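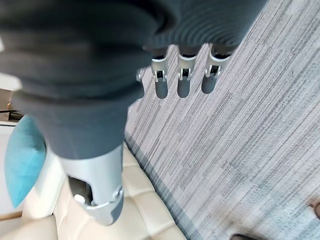

クリーム色のタフテッドレザー座面「Fonberg」と、グレーのストライプカーペット「Rinaldi」

報道関係各位
2023年6月29日
株式会社Lukidia

タフテッドレザーの座面シリーズ「Fonberg」とストライプカーペット「Rinaldi」を9月に発売
座面とカーペットの同時購入に対応、直営ショールーム「Tillness」で先行展示を開始

家具・インテリア用品の企画販売を行う株式会社Lukidia(ルキディア)は、タフテッドレザーの座面を用いた椅子のシリーズ「Fonberg(フォンバーグ)」と、ストライプ柄のカーペット「Rinaldi(リナルディ)」を9月より発売します。発売に先立ち、直営ショールーム「Tillness(ティルネス)」にて両製品の先行展示と予約受付を開始しました。

■ 発売の背景
当社ではこれまで、椅子とカーペットを別々の部門で企画し、カタログも分けて発行してきました。ショールームでは、椅子を選んだお客様から「床に敷くものも一緒に見たい」「手持ちのカーペットに色が合うか確認したい」というご相談を受けることが多く、スタッフが売り場を往復しながら対応していました。

当社が昨年度に実施した購入者アンケートでは3532件の回答をいただきました。自由記述欄には、椅子を置いてみたら床の色と合わなかった、椅子を先に買ったためカーペットの選択肢が狭くなった、といった記述が目立ちました。张り地の色見本だけでは部屋に置いた状態を想像しにくいというご意見もありました。

これを受け、椅子の部門とカーペットの部門が合同で企画を進め、最初から同じ床の上に並べて色と柄を決めたのが今回の2製品です。

■ 「Fonberg」について
「Fonberg」は、座面にタフティングを施したレザーチェアのシリーズです。一人掛けの椅子、背もたれのないスツール、玄関や寝室の足元に置けるベンチの各タイプをそろえました。いずれも座面のつくりは共通で、組み合わせて使うことができます。

基本色はクリームです。白に近い色は汚れが気になるという声がある一方、濃い色の椅子は部屋が重く見えるという声もあり、試作では明るさの異なるクリームを並べて検討しました。日中の自然光と夜の電球色の照明の両方で確認し、黄みが強く出すぎない色を採用しています。

タフティングは座面の表面に凹凸をつける仕上げで、張り地と中材を留めることでずれを抑える役割があります。凹凸が深いと見た目の陰影は強くなりますが、くぼみにほこりがたまりやすくなります。「Fonberg」では掃除のしやすさを優先し、乾いた布や掃除機のブラシノズルが届く深さにとどめました。

座面の硬さについては、短時間だけ腰掛ける使い方と、読書などで長く座る使い方の両方を想定しています。座り始めに沈み込みすぎないよう、中材は硬さの異なる層を重ねる構成としました。硬さの感じ方には個人差がありますので、ショールームでの試座をおすすめします。

■ 「Rinaldi」について
「Rinaldi」は、ストライプ柄のカーペットです。カラーはグレーをはじめとする全6色で、すべて「Fonberg」のクリームと並べて色を決めました。

ストライプは部屋の向きに合わせて使い分けができます。縞を部屋の長い辺と平行に敷くと奥行きが、直角に敷くと幅が強調されます。家具の脚で柄の一部が隠れても全体の印象が変わりにくいため、椅子やベンチをあとから動かすことの多い部屋にも向いています。

グレーは、床材の色を問わず合わせやすい色として企画しました。フローリングの上に部分的に敷く使い方のほか、部屋全体に敷き込む使い方にも対応します。敷き込みをご希望の場合は、現地の採寸と施工を別途承ります。

サイズは規格品のほか、幅と長さを指定するオーダーカットにも対応します。柱や造作家具のまわりの切り欠き加工についてもご相談ください。

■ 同時購入について
「Fonberg」と「Rinaldi」を同時にご注文の場合、配送日をそろえ、カーペットを敷いた上に椅子を設置するところまで一度の訪問で行います。これまでは別々の配送となり、先に届いた家具をお客様ご自身で動かしていただく必要がありました。

発売を記念し、椅子1脚と規格サイズのカーペット1枚を組み合わせたセットを210セット限定で用意します。ご予約はショールームおよび当社オンラインストアで受け付け、予定数に達し次第終了します。

また、レザーとカーペットの小片を1枚の台紙にまとめたサンプルを2000部制作しました。ショールームで配布するほか、オンラインストアからもご請求いただけます。台紙は部屋の床や壁に当てて確認できる大きさです。サンプルと実際の製品では、面積の違いにより色の見え方が異なる場合があります。

■ 先行展示について
「Tillness」では、1階の展示区画を今回の2製品に合わせて改装しました。グレーの「Rinaldi」を敷いた床にクリームの「Fonberg」を配置しており、実際に腰掛けて座り心地をお試しいただけます。ほかの色のカーペットもその場で広げてご覧いただけますので、スタッフにお声がけください。

照明は昼光色と電球色を切り替えることができます。ご自宅の照明に近い状態でご確認になりたい場合は、お使いの照明の種類をあらかじめお調べのうえお越しください。

お手持ちのカーペットや床材の写真、間取り図をお持ちいただくと、サイズの相談がスムーズです。混雑する時間帯はお待ちいただくことがありますので、ご相談をご希望の方は事前予約をご利用ください。展示の見学のみの場合、予約は不要です。

■ お手入れについて
レザーの座面は、ふだんは柔らかい乾いた布で表面のほこりを取り除いてください。飲み物などをこぼした場合は、こすらずに布を押し当てて水分を吸い取り、風通しのよい日陰で乾かしてください。直射日光や暖房器具の温風が当たる場所では、変色や硬化が起きることがあります。

カーペットは、縞の方向に沿って掃除機をかけると毛並みが整いやすくなります。重い家具の脚でついたくぼみは、蒸しタオルを当てたあと、毛を起こすように軽くブラシをかけると目立ちにくくなります。タオルの温度が高すぎると毛が傷むことがありますのでご注意ください。

購入後のお手入れに関するご相談は、当社カスタマー窓口で承ります。張り替えや部分補修のお見積もりも同じ窓口で受け付けています。

■ 製品概要
製品名:Fonberg
種類:一人掛けチェア、スツール、ベンチ
座面:レザー(タフティング仕上げ)
基本色:クリーム
発売時期:9月

製品名:Rinaldi
種類:カーペット(ストライプ柄)
カラー:グレーほか全6色
サイズ:規格サイズ、オーダーカット
発売時期:9月

販売場所:ショールーム「Tillness」、Lukidiaオンラインストア、一部取扱店
価格:タイプおよびサイズにより異なります。詳細は製品ページに掲載します。

■ 株式会社Lukidiaについて
住宅および小規模店舗向けの家具、カーペット、室内用品の企画・販売を行っています。直営ショールーム「Tillness」では、製品の展示販売のほか、採寸、敷き込み施工、家具の張り替えに関する相談を受け付けています。

■ 本件に関するお問い合わせ
株式会社Lukidia 広報担当
製品画像および貸し出し用サンプルをご希望の報道関係の方は、当社ウェブサイトの報道関係者向けフォームよりご連絡ください。

※本リリースに記載の内容は発表時点のものです。仕様および発売時期は予告なく変更になる場合があります。
※天然素材を使用した製品には、色や表面の風合いに個体差があります。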